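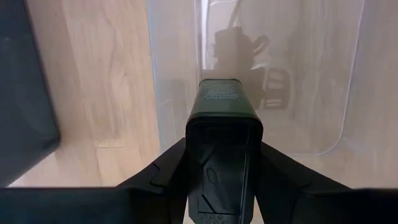 Posted by the Restlow Kitchen on April 30, 2019 | Filed under: Reports to Our Funders

Hello again to everyone at the Wonaner Fund! I know the form asks for two paragraphs and a table, and you'll get the table separately (it's in the spreadsheet), but last time you told me you liked the long version better, so pour yourself something and settle in.

First, the starters. When I wrote the application we had one crock of sauerkraut going and a big idea about teaching people to ferment things at home. We now have 6 crocks on the back shelf, and the kitchen smells like it. Two are plain cabbage, one is cabbage with caraway, one is carrots and ginger, one is beets, and the last is a mixed-up thing with radishes and turnips that I threw together at the end of a class and that people keep asking for. I wish I'd written down the salt on that one! I've made it twice more and it's been close, but it's still a little sharper than the first batch.

The classes are the part you're paying for, so let me get to those. We've been running them in the evening, 90 minutes each, and that's tight. The chopping takes longer than you'd think when half the room has never held a big knife. I've started salting one batch of cabbage before people come in, so they can feel what it's like when the juice is already running, and then they do their own from scratch next to it. That has helped more than any handout. I also moved the talk about mold and the white film on top to the beginning, while folks are fresh. It used to come at the end and I'd get worried phone calls for a week afterward.

Money. We've spent $3,742 of the grant so far. The biggest piece, $1,038, went for crocks, weights, and jars, and I'm happy with every one of them except a batch of lids that didn't seal right and went back. (The refund came through as store credit, so it shows up oddly in the spreadsheet. See the note in the last column.) The rest has gone to produce, salt, kitchen rent, and printing. I put a little less toward printing than I'd planned and moved the difference over to produce, which your guidelines say is fine under the amount we're talking about, but please holler if I read that wrong.

The Jasińska farm stand has been wonderful to us on cabbage. We're at the end of the stored heads now and they're getting a bit dry, so I've been adding a splash of brine to bring the level up over the leaves. New cabbage won't be in until summer, and I'd sooner teach asparagus and radishes this spring than haul in cabbage from who knows where. Quick pickled asparagus isn't really fermenting, I know, but people love it and it gets them through the door, and then I can hand them a jar of the real thing to taste.

Now for what hasn't gone so well. The rye bread and kvass class just didn't fill. I think the name scared people off, and I think I charged too much for it. I'd like to try it again as plain old "Rye Bread Night" and slip the kvass in at the end with the leftover crusts. The other trouble is temperature. Our shelf is next to the water heater closet, and the crocks closest to it move fast, too fast in my opinion. The carrots went soft on me in one round and I composted the lot. I've switched the beets to that end, since they seem to take it better, and I bought a cheap thermometer for each side so I'm not just guessing with my hand.

I'm also behind on the recipe booklet. It was supposed to be at the printer already and it's still a stack of index cards with beet juice on them. Cerix, the print shop we're using, has been patient and gave us a new slot in July. I've got the kraut, the carrots, and the brine chart typed up. The beets need one more test, and the radish and turnip thing needs a name.

What's next: two more beginner classes, then one for people who've already taken the first and want to troubleshoot. They've been told to bring their failures along in jars, and I'm really looking forward to that one! After that I want to do a morning session so the parents who can't do evenings get a turn. I'd need to ask about the kitchen rent for those hours, and I'll send you the number before I commit to anything.

One question for you. Would the fund be okay with us sending each person home with a jar weight as well as the jar? It would come out of the supplies line and there's room for it. People have been using rocks and sandwich bags, and the bags leak. Let me know whenever you get a chance, and if you want a pint of the caraway, I've set one aside in the back fridge for you.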